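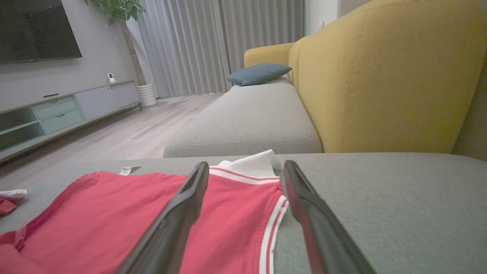

Wrist cam, red polo on the couch, fingers open. Grasp planner's opinion of this view is below.

Grasp point on collars: planner loves the trim, I do not

plustex_refugee
Running the Gomo grasp stack on clothes lying on a sofa. The keypoint model is supposed to give me a shoulder seam. What it gives me is whatever has the most contrast, so on this polo it goes for the striped band under the white collar, every time, like a moth. Score 0.9 something. The shoulder seam is red on red and scores like a rumor.
Trained on 2,000 frames, nearly all of them plain T-shirts. Yes, I know.

haverford_loop
You've answered your own question in the last line. Get more collars in the set.

plustex_refugee
I was hoping for an answer that didn't involve labeling.

torque_me_gently
Disagree with haverford. I added 400 frames of striped stuff to ours and the net got better at finding stripes. Very proud of it. What helped was color jitter strong enough to make the shirts look ill, plus feeding depth as a fourth channel.

haverford_loop
Depth from a wrist camera that close to fabric is soup. You're adding a channel of soup.

torque_me_gently
It's soup with edges in it. A folded collar stands up off the shirt body and you can see that in the depth even when the RGB is useless.

plustex_refugee
Collar standing up is sort of my second problem. The planner treats the sofa as a plane. It's a cushion with a rounded edge, a seam, and then another cushion, and the plane fit averages all that into a table that exists only in software. Approach height comes out 11 mm low at the front. 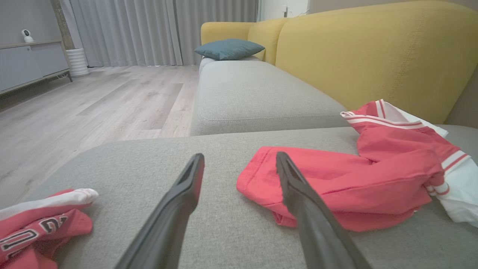 And then there's instance separation. One red thing with white trim by the backrest, another red thing with a white stripe down near the front of the cushion, and the segmenter hands me a single mask with a bridge of gray upholstery in the middle. It then picks the centroid, so the target is bare sofa. Confidently.

gripper_tape
Centroid of a mask is never a grasp point for cloth. Please stop doing that, whatever else you take from this thread.

plustex_refugee
It's the Gomo default.

gripper_tape
So was the plane fit. Set the target selector to nearest mask pixel with valid normals, and run connected components before it, threshold at 70 pixels or you'll be chasing lint.

haverford_loop
Fine with the components, but if the bridge is in the mask they're already connected. Erode first.

gripper_tape
Erode and you lose the cuffs.

haverford_loop
Then lose the cuffs.

plustex_refugee
The cuffs are the only part it currently finds without the trim. I'll try erode on a copy of the mask, for splitting only, and keep the original for grasping. Is the Hovmont fork still the one with the local surface fit, or did that get merged?

torque_me_gently
Merged in September, off by default, flag is undocumented. Grep for "local_fit".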